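Unit 4: Specifying Windows and External Doors
Course handout for trade students, Building Envelope module

4.1 Purpose of this unit

Students completing this unit will be able to read a window schedule, compare two product data sheets, and prepare a written specification for a small residential project. The project used throughout is the Vellberg house, a two-story dwelling with 20 window openings and 5 external doors. Drawings are issued separately in September.

4.2 Frame materials

Aluminum is strong for its weight and allows narrow sightlines. It also conducts heat readily, so a frame intended for a heated building must include a thermal break, normally a strip of polyamide or a similar material set between the inner and outer sections. Vinyl frames insulate well at low cost but require deeper profiles on large openings. Timber performs well thermally and calls for a maintenance schedule, a copy of which should be handed to the owner.

4.3 Thermal performance

The U-factor describes the rate of heat loss through the complete unit. A figure quoted for the center of the glass will usually be lower than the figure for the whole window and must not be used in its place. Where a data sheet gives one value only, the student should write to the supplier and ask which it is.

4.4 Hardware and security

Multipoint locks are to be specified on all hinged external doors. The schedule should state the handing of each door, viewed from the outside, and the finish of handles and hinges. Windows serving bedrooms must be checked against local egress rules before restrictors are added.

4.5 Tolerances and fixing

Openings are measured at three points in each direction, and the smallest dimension is used. Packers are placed at the fixing points and beneath the glass load. Perimeter sealant is applied only after the frame has been checked for square.

4.6 Assignment

Compare the Plirko and Drokton data sheets on page 31 of the course reader and recommend one system for the Vellberg house. Submissions must include a completed schedule and a one-page statement of reasons.
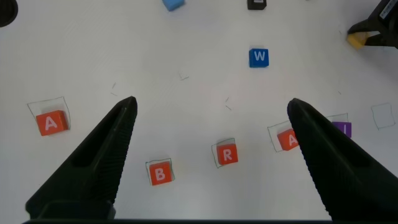
Late submissions are accepted only by prior agreement with the course office in Gunn Hall.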